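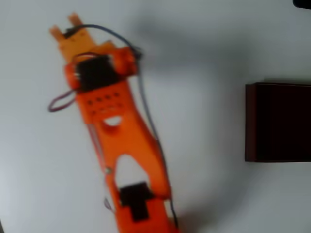
Pale orange at the fingertips, deep orange at the wrist, white behind.

Fornside Color Words

A dataset of 1,563 color names that people have used for yarn, with the dye notes that go with them. Plain CSV, one row per name.

What's in it

Every row is a color name somebody gave to a skein of hand-dyed yarn and wrote down. Some are plain ("rust," "old gold") and some are a whole afternoon in four words ("tea left by window"). I love these names. I've been reading them for most of a year and I still find one that makes me stop and go look for a skein to match.

The names come from 377 dye cards kept by members of the Fornside dye group. A card usually covers one dye session, so a single card can hold a whole string of names: the first dip, the second dip, the exhaust bath, the one where the iron went in too early. Kulsoom Durrani's cards are the longest. She names every skein separately, even when two came out of the same pot, and she's right to, they never match once they're wound.

Files

names.csv – the main table
cards.csv – one row per card, with fiber, mordant and dye
notes.txt – free text from the backs of the cards, keyed by card number
spelling.csv – original spelling next to the spelling used in names.csv
CHANGES.txt – what moved between versions

Columns in names.csv

name_id: a number, never reused. If a name is pulled out, its number stays empty.
name: the color name in lower case.
name_original: exactly as written, capitals, underlining (shown as underscores) and all.
card_id: joins to cards.csv.
dip: first, second, exhaust, overdye, or blank.
family: one of 8 color families, see below.
language: language of the name as written.
confidence: high, medium or low. How sure we are of the reading, not of the color.
swatch: yes if a yarn snippet is still tied to the card.

Columns in cards.csv

card_id, dyer, fiber, mordant, dyestuff, water, season. The water column is the one I'd beg you to look at! Well water and town water give such different madder results that the same dyer will call one "brick" and the other "salmon pink" with nothing else changed. Fill rate on that column is poor, sorry. Plenty of cards just have a dash.

Color families

The families are red, orange, yellow, green, blue, purple, brown and neutral. We put pink under red and gray under neutral. Pichit Wattanapong and I each sorted the full list without talking to each other, then sat down together on the ones where we differed. Nearly all the arguing was along the border between orange and brown. Onion skin lives there. So does a lot of walnut over weld, and every single thing Uthai Hemmin has dyed with eucalyptus.

If you want the names where we disagreed, they're flagged in notes.txt with the word SPLIT. I think they're the most interesting part of the set. "Apricot, tired" started out as my brown and Pichit's orange, and it's in the table as orange. I have since come around.

Families were assigned from the swatch where there is one, and otherwise from the name and the dyestuff together. Where the name pulled one way and the dye the other ("moss" for something out of a cochineal pot, I have questions) we went with the dye and marked it SPLIT as well.

Languages

Most names are English. There's a good batch in Thai from Pichit and from Thitima Chaiyaporn, and a smaller one in Romanian from Catinca Jitaru. Thai names are kept in Thai script in name_original. The name column has Thitima's romanization, which follows her ear more than any standard, so please don't use it to study romanization. Where a dyer offered an English gloss, it's in notes.txt. We didn't translate the ones that came without.

How the cards were typed up

All by hand. Cards were read aloud by one person and typed by another, which is slow but catches a lot, and it meant the dyers in the room could shout out corrections. Catinca's handwriting took its own evening. The spelling file exists because "gray" and "grey" both turn up constantly, sometimes on the same card, and I wanted search to work without throwing away what people wrote.

We fixed obvious slips in the name column ("mustrad") and left anything that might be on purpose. "Bloo" stays.

Things to watch out for

A name is not a color measurement. There are no hex codes here and I'd ask you not to make them up from the names. Yarn has a halo, it shifts under a lamp, and half of these have been on a card in a drawer for years.

The same name on two cards doesn't mean the same color. There are 7 separate skeins called "marmalade" and I would not knit any two of them into one sweater.

Cards without a swatch lean toward the older end of the set, so anything you compute from swatch = yes will tilt toward newer dyeing and toward superwash wool.

The group likes warm colors. Blues are thin on the ground: only Thitima keeps an indigo vat going through the winter, and her vat names are mostly the number of dips plus a mood.

Some names are jokes between two people. We kept them if both people said yes.

Good uses

Finding names for your own yarn. Looking at how people describe small differences in shade. Teaching a class on natural dyes, where the madder rows alone will keep a table busy. Somebody used an early copy to pick quilt block names, and that made my week.

Less good uses: anything that needs the words to stand for how everybody in a language talks about color. This is one dye group with strong opinions about onions.

Permissions

Each dyer agreed to have names and card notes shared, with their name attached or with initials. You can copy, change and share the files, including in things you sell, as long as you credit the Fornside dye group. If a dyer asks to have a card removed, it comes out in the next version and the card number goes in CHANGES.txt.

Corrections

Very welcome! If you're one of the dyers and we've misread you, tell me the card number and what it should say, or just bring the card on a Tuesday. If you're not one of the dyers but you read Thai or Romanian better than I do (easy), the low confidence rows are the place to start.

Coming next

A box from the Hustgate dyers, still unsorted, mostly lichen and a lot of alder bark. Uthai has started photographing swatches in north light – they'll go in a separate download so this one stays small. The February version added the dip column and fixed the rows where a comma in a name had pushed everything one cell over.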